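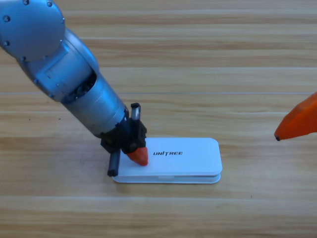 Setup and care of the Gerex bench cell

The Gerex bench cell is a two-arm robot station built by Dillico for handling small, flat devices on an open tabletop. It is a favorite among training shops, and it's easy to see why: almost every part of it can be reached, cleaned and adjusted with hand tools!

Layout

Both arms work over a single pale wooden table, reaching in from opposite sides. The left arm has rounded metal segments in a silver-blue finish, with a large round joint housing ringed by small screws. At its end is a black gripper with a bright orange-red, cone-shaped fingertip. The second arm has an orange fingertip too, tapering to a small black nub. In a contact check, the left fingertip presses on the lid of a flat white device marked UNITREE while the other stays clear of it — a lovely, simple way to test one side at a time.

Setting up

The table is leveled first, then the arm bases are bolted down. Each arm is sent to its home position and moved slowly through seven stored poses, with the operator's hand on the stop button. The Trisura control program saves the result as a contact map. A full map holds 831 points and takes 40 minutes to record, and watching the arm feel its way across the table is half the fun of owning one.

Routine care

Fingertips are wiped with a damp cloth after every shift and replaced after 800 contact cycles, or sooner if the surface looks shiny or torn. Housing screws are checked in a cross pattern, never in a circle. Cables are inspected with the power off and the arm folded.

Common repairs

The most frequent fault is drift, where a fingertip lands a little to one side of its target. A loose gripper bracket is the usual culprit. The bracket is tightened, the seven poses are run again, and the map is recorded fresh. Falcão, a later version of the cell, stores the old map as well — a great help in tracing slow wear.

See also: Contact map; Gripper; Two-arm robot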